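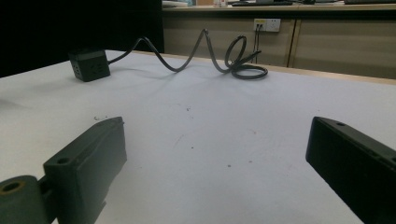 The black cube and its cable, from the gripper's own camera

Cable coiling from hand-held demos, first numbers
Posted by vmykhailiuk, Dec 13, 2024

Hello everyone, and thanks to those of you who kept asking when I would finally write this up (I have been meaning to since the summer, sorry!). Jong-dae Koo and I have been collecting cable handling with two hand-held grippers, no robot at all during collection, and training one policy on the lot. We have 1294 demos now. Over 30 test runs per setting, the policy trained on wrist views alone finished the coil 11 times. Adding the head view took it to 19, which made us both very happy.

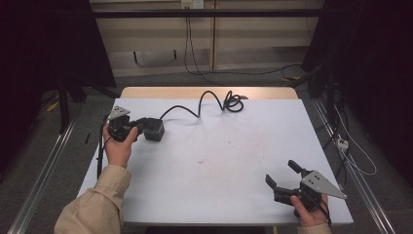
Same table, head view, one gripper in each hand

The loops that stand up off the table are what gives us the most grief, and I'd love to hear how others label them, or whether you bother.

krajewska_lab
Lovely to see this, Valentyna! I'm going to be a bit of a grump about the head view, though. On the robot your head camera won't sit where a person's does, and people lean in when a knot gets tricky. Are you sure the policy isn't just reading the lean? We lost most of a January to that.

jdkoo
Fair worry, and we argued over it at lunch for a week. We froze the head position for 75 of the demos and retrained on those plus the wrist data. It dropped to 16, so the lean may be helping a little, but I don't think it's the whole story.

Dasska
16 against 19 out of 30 is noise, my friend. So I wouldn't say the lean helps, and I wouldn't say it doesn't. Run more.

jdkoo
Yes, all right, that one's on me. More runs are coming after the holidays.

ginberg2
We skip labels for standing loops and just cut each demo at the regrasp. Much less work, and our policy didn't seem to mind. Your cable looks stiffer than ours, so take that with a grain of salt. Does the white table give you trouble with the shadows? Ours kept grabbing at them until we changed the lighting.

vmykhailiuk
Oh, the shadows, yes! Twice it closed on one with great confidence. I'll try cutting at the regrasp on a small batch first and post the split here, along with the failed runs, if Krajewska promises to go easy on me.

krajewska_lab
I promise nothing, but do post them.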